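Nemoder publishes cable handling guideline for shared office tables

Wivanbridge, Sep 7, 2026. Nemoder, a supplier of office fit-out and cable management services, has released a guideline covering the sorting, routing and storage of loose cables on shared work tables. The document is titled Ukness and applies to low-voltage cables of the kind used with monitors, headsets, chargers and desk accessories. Fixed electrical installation is outside its scope.

The guideline was prepared after a review of 300 work positions in offices maintained by the company. The review recorded the type of table, the location of the nearest outlet and the condition of the cables present. Damage was most often found within a few inches of the connector, where the jacket had been bent repeatedly in the same direction. Cables that had been wound tightly around a power adapter showed the same pattern.

Ukness divides the work into two stages. In the first, each cable is laid out on a clear, light-colored surface and separated from its neighbors before any clip or tie is fitted. Tangles are opened from the middle of the bundle outward. Pulling on a free end is not permitted, as it tightens the loops around the connector. In the second stage, the cable is given its final path and secured.

"Most of the time on a site visit goes into the first stage," said Monique Aubert, head of workplace services at Nemoder. "Once the cables are apart, routing them is quick. We wrote the procedure in that order and asked our crews to stop combining the steps."

The guideline sets a minimum bend radius of 2 inches for data cables with a molded connector. Clips are placed no more than 5 inches from each change of direction. Along the curved edge of a meeting or project table, the cable follows the underside and is not stretched across the curve as a straight line. Spare length is stored in flat, open loops and held at a single point.

Thin cables are treated separately. They should be held lightly, close to the point where the next bend is planned, and allowed to fall into a natural arc before being fixed.

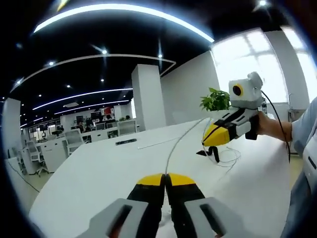 Clips are selected by cable diameter. A clip that has to be forced closed is considered too small and is replaced with the next size up. Adhesive clips are applied only after the surface has been wiped down and left to dry.

The Rolland site in Wivanbridge adopted the procedure in August for its open-plan floor and two project rooms. Tables there are now checked once a month using a one-page form included with the guideline.

Ukness is available from Nemoder at no charge as a printed booklet or a file for download. The first print run is 100 copies. Existing service customers will receive the booklet at their next scheduled visit. Requests from other offices may be sent to the Nemoder workplace services desk in Wivanbridge.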